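Jirura Opens Second Refill Counter for Office Supplies at Plarden Market Hall

Jirura, the refill and repair shop for pens, ink and desk goods, has opened a second counter in the Plarden Market Hall. It takes over the former key-cutting stand by the north entrance and is open during regular market hours.

The new counter sells ink by volume, replacement cartridges and springs, loose paper and envelopes. Customers can bring in any pen with a removable cartridge and have it matched while they wait. If no match is in stock, the staff will order one at no added charge. Fountain pen cleaning is done at the Grestgate store, with drop-off and pickup at either location.

Jirura started at Grestgate with a stock of 70 cartridge types and now carries 573. Most of the growth has come from small offices and schools that want to keep the pens they already own. The Plarden counter will hold the most requested types, and the rest can be brought over from Grestgate the next market day. 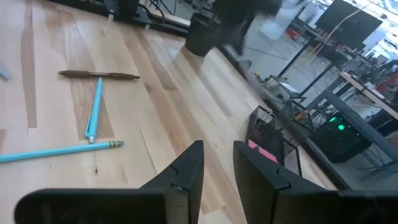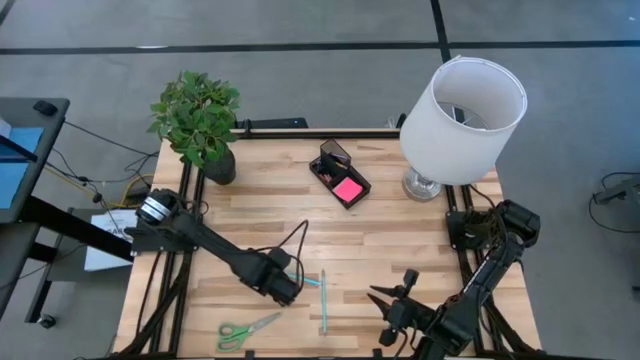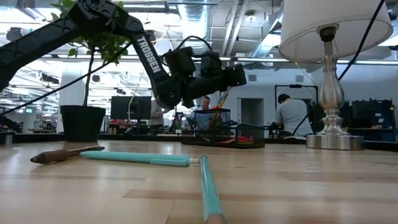 Plarden, 14/11/2019

The counter was fitted out by Fernandes, a local joinery firm that also built the shelving at Grestgate. The drawers were made to fit standard cartridge boxes, so stock can move between the two stores without being repacked. A lower section at one end gives wheelchair users room to write and try out pens.

Offices can sign up for a monthly refill account. The account costs 11 dollars a month and covers delivery within Plarden and Grestgate, plus collection of empty cartridges. Ink and parts are billed separately at the shelf price. The first 50 offices to join at the new counter will have the first month's fee waived.

Empty cartridges from any maker may be left in the bin beside the counter during market hours. Jirura does not accept printer toner or batteries.

Account forms are available at both locations. Questions about large orders should be directed to the Grestgate store.

Recent releases
Jirura Adds Envelope Sizes for Small Offices
Grestgate Store Extends Evening Hours
School Pen Repair Program Returns in November
Plarden Market Hall: North Entrance Reopens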